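17 January 2023

Woke up at six for no reason, lay there listening to the radiator knock, and decided that if I was going to be awake I might as well deal with the bed. Well, the bed and everything on it. Since the trip to Himley I have been using the left side as a closet and sleeping on the right like a guest in my own room, and it had gotten silly.

So, coffee first (the last of the Kavedance beans, must order more, the dark one this time and not the one that tastes like hay), then a bowl of leftover Fideo noodles, cold, standing up, which I am writing down only so I remember that they are better cold. Then I put on the long playlist and got started.

I had a whole plan. Tops get folded on the bed, pants go on hangers, anything I haven't worn since November goes in the bag for the thrift store. The plan lasted until the hoodies. I can fold a T-shirt in my sleep, but hoodies beat me every single time! The hood is too thick and the pocket makes a lump and the sleeves never want to go the same way. What I do now is lay the thing face up, as flat as I can get it, sleeves in, hood down, then fold up from the bottom. My aunt's way is to roll the whole thing up into its own hood like a sausage, and I tried that for most of last year, and it does save room, but then you pull one out of the drawer and it looks like it has been sat on by a horse.
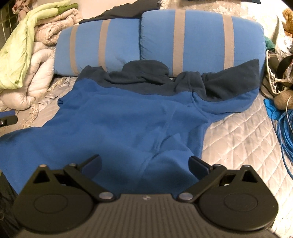
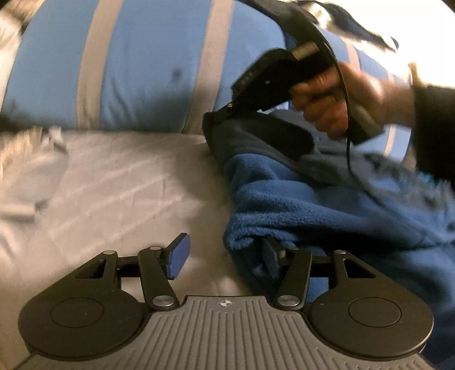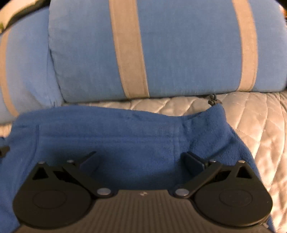 Anyway, the drawer. The drawer is the real trouble. It sticks on the left, and you have to lift and pull at the same time, so I never put anything back in it properly, I just sort of feed things through the gap. I took it all the way out this time and rubbed a candle stub along the runners, and wow, what a difference. I opened and closed it a bunch of times just to enjoy it. I also found the good scissors at the back, a postcard I meant to mail from the coast, and 40 dollars in a birthday card. I'm calling that my wages for the day.

The blankets were next. I did the big one by holding two corners under my chin, which works fine until you need to sneeze. I'd like to wash it but it takes up the whole machine and then hangs over the shower rod for two days, so it can wait until the weather is nicer. The bedding I'm less sure about. I looked at a new set online, 290 for sheets and two pillowcases – for that money they should come over and put themselves on. I closed the page and went back to folding.

Took a break at lunch and walked down to Thái for soup. They have moved the tables again and I ended up next to the door, so I ate with my scarf on. Good soup though, extra lime, and they gave me the little fried things for free. My phone says I only walked 3,000 steps all day, but it was on the windowsill for most of it and I refuse to believe that lifting a mattress counts for nothing.

The thrift bag is by the front door now. I took the gray sweater back out of it, then put it back in, then took it out again. It's on the chair. We'll see.

Still to do: the shelf over the closet, the socks (36 dollars on that fancy divider thing and I have yet to divide a sock), and the box of cables, which I'm leaving for a rainy day – a very rainy one. But the left side of the bed is clear and I'm writing this stretched right across it with my feet on the far corner. My back hurts a bit. Going to read two chapters and turn the light off early.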